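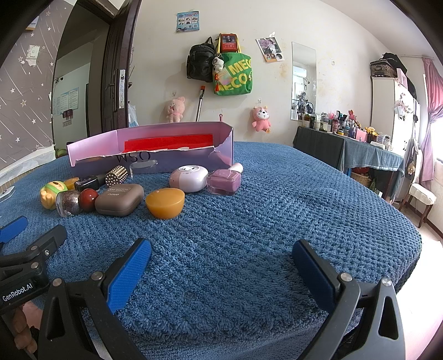

Search this site Enter keywords Search

Housekeeping Practice, Unit 2
Handout: Sorting and storing small personal items

Instructor: Ferhat Ateş
Demonstrations and textile notes: Erhan Kurtuluş

This handout goes with the practical session on small items. Read it before you come in. The laundry handout is separate and you do not need it for this unit.

1. What we mean by small items

Small items are things a person keeps near the bed, the mirror or the sink and can hold in one hand. Nail polish, eye shadow, hair clips, sample bottles, little toys, charging cables and coins all belong in the group. They end up together because they are the same size, and for most people that is the whole system. A box on a shelf fills up with whatever fits in it.

In the practical you will be given a mixed set like this. Expect cosmetics and a toy or two in the same pile. You will sort the set, check each piece, and put it into storage that the owner could use without instructions from you.

2. The work surface

Most sorting at home is done on the bed, so we practice on one. A bed is wide, it is at a good height if you sit beside it, and glass does not chip when you set it down. A plush blanket has the further advantage that round things stay where you put them. On a hard table, a ball-shaped bottle will travel.

The drawback is the fabric. Nail polish and loose powder are both hard to get out of a long pile. Follow these rules:

Keep closed bottles closed. If you need to check whether a cap turns, carry the bottle to the tray.
Keep compacts shut while they are on the bed. Open them over the tray.
Work away from the rounded edge of the mattress. Leave a hand's width clear.
Put the storage box at the back, with the items between you and the box.

Erhan's note on spills: lift polish off with the edge of a card, working toward the middle of the spot. Do not rub. Do not put remover on a blanket until you have read the care label and tested a corner, as acetone damages some synthetic fibers. Powder should be shaken off outdoors or vacuumed with the bare hose. A damp cloth turns it into paste.

3. Laying out

Take everything out of the old box before you decide anything. Lay the items in a loose row or two so that each one can be seen. Small pieces slide behind larger ones, so look behind the toys and under the compacts before you start grouping.

Turn labels toward you if you can. In the row at the top of this sheet the eye shadow compact has its lettering upside down, and a black polish bottle is lying on its side. Both are common in a first layout. Stand bottles up when the base is flat and the surface is firm enough. On plush they may be safer lying down, provided the cap is tight.

4. Grouping

Use four groups in this course. You may add a fifth if the set calls for it, but write down what it is for.

Group A, liquids. Nail polish, remover, perfume, liquid glitter, anything in a bottle that could leak.
Group B, powders and pressed color. Eye shadow, blush, face powder.
Group C, devices. Anything with a battery, a charging port or a switch.
Group D, toys, keepsakes and decoration.

Students lose the most time over containers that do not show what they hold. A gold cylinder covered in studs might be a lipstick, a perfume or an ornament. A half-sphere might be half of a case, a lid or a sponge holder. Do not guess from the shape. Pick the item up, look for a seam or a printed line on the base, and if you still cannot tell, put it to one side and ask the owner. In the practical, Ferhat stands in for the owner.

A second mistake is to sort by color. It makes a nice row, and it puts a polish next to a toy. Sort by what the item is and how it has to be kept.

5. Checking condition

Nail polish. Look at the level and at any separation. Separated polish usually comes back if the bottle is rolled between the palms. Polish that has gone to strings is finished. Wipe the neck if the cap sticks.

Glitter in a bottle. It may be polish, body glitter or a craft supply. Read the label before you group it. With no label, ask.

Eye shadow. Open the compact over the tray. A cracked pan can be kept if the lid closes firmly. Hard shiny patches on the surface come from skin oil and can be lifted with tape. Discard anything with an odd smell.

Devices. Check that the unit is off and look for the cord or charging lead. The lead is stored with the device, in the same bag.

Toys. Wipe with mild soap and water if the material allows. Check for loose parts, above all if there are young children at home.

Polish and remover are flammable and do not belong in the ordinary kitchen trash when they still contain liquid. Look up the local rules for household hazardous waste. Empty, dry bottles are treated differently from place to place, so look that up too.

6. The box

People get attached to the box. Cardboard boxes from gifts and orders are a good size and cost nothing, and they are fine for Groups C and D. For liquids, line them or choose something else.

Look at the rim first. When the front of a cardboard box has been torn open, the printed layer comes away and leaves a ragged edge of white paper fiber. That edge sheds, it catches on fabric, and it keeps getting worse each time a hand goes in. You have two choices.

Repair: trim the torn side to a straight line with a craft knife and a metal ruler, then fold paper tape over the cut edge, half inside and half outside. Trim all four sides to the same height if the box is to stand on a shelf in view.

Replace: move the contents to a lidded box and recycle the old one.

We have two kinds of storage box in the practice room. The Prillholm box measures 230 mm by 184 mm at the base and takes most polish bottles upright. The Jadura tray is shallower and suits compacts. You may use either, or repair the box you were given. The grade is the same.

Inside the box, put liquids upright along one side, closed and touching so that they hold each other up. A strip of folded card makes a good divider. Compacts go flat or on edge, never under glass. Toys get their own bag.

7. Labels

One label on the lid, one on the short side. Write the group in words the owner would use: "nail polish", not "liquids". Pencil on masking tape is good enough. The Nirkomix label maker is in the second drawer and the spare tape is behind it. Please put the cover back on.

8. What to hand in

A filled storage box, labeled.
A list of any items set aside for the owner, with one question per item.
A short written account of your decisions, 2000 characters at most. Say what you grouped where, what you discarded and why, and what you did with the original box.

Written accounts are due 14/12/2019. Leave them in the Demirtaş folder in the practice room or hand them to Ferhat. Students who missed the July session can do the practical with the second group and should tell Erhan beforehand so that there is a set ready.

Bring: an apron, a soft cloth, a pencil, a roll of paper tape. Trays, knives and rulers are provided and stay in the room.

Reading for next time: the handout on drawers, sections 1 to 3.

This site uses cookies to remember your settings. Accept Manage preferences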